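Cleaning out an old desktop without losing your mind (or your screws)

Every October I pull the family computers out from under their desks and clean them, and every October I find out how much fluff one house can make. Mine are secondhand office towers, nothing fancy, and they keep going for years if you're nice to them! These are the habits I've settled into.

Unplug it, then wait

Shut it down, pull the power cord, and hold the power button in for a few seconds. Then go make coffee. I touch bare metal on the case before I reach for anything inside, and again whenever I've wandered off and come back.

Screws go in a muffin tin

One cup per job — side panel, drive, card. I used to pile them all on a saucer, and then my neighbor Kiều Sầm bumped the table and we spent an evening on our knees with a flashlight. Muffin tin ever since.

Short puffs, not one long blast

Hold the can of air upright and keep it moving. If you're doing a fan, put a finger on the blades so they don't spin like crazy. I like a soft paintbrush for the corners (a cheap 2-inch one, never used for paint, please) and I do the slots last, once the worst of the dust has gone out the back.

Lay the tower on its side

I worked on mine standing up for ages and it was miserable — everything you drop goes straight to the bottom. Flat on a long table, with the open side facing the ceiling, you can get at the memory slots and the graphics card without twisting your wrist. If your side panel folds out on a hinge, clear enough table for it to lie flat next to the case, and wipe the inside of it while you're there. The molded plastic bits on a panel like that are dust magnets. 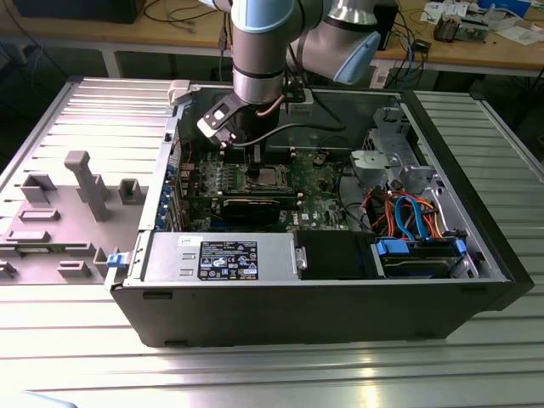 Take a phone picture before you unplug anything

Cables all look obvious until they're out. I take one from straight overhead and one close up of each plug, and I don't delete them until the computer has started up again and found its drive.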